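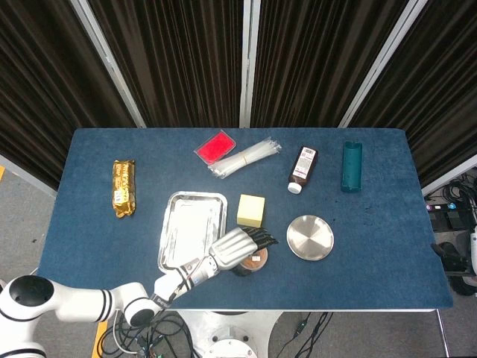
Where do the small things in a house end up? On the nearest table, mostly, until dinner.

Clomora, the home storage firm, opens its Clear the Table drive in December. It will mail 200 free sorting kits to households where the sticky notes, the steel plate and the gold-wrapped bar have all settled on the same surface – and stayed.

"We asked people to put away 6 things," said Keisha Brannigan of Clomora. "Most put away the bar first. They ate it."

Requests go to the Mangundap office, 9 a.m. to noon.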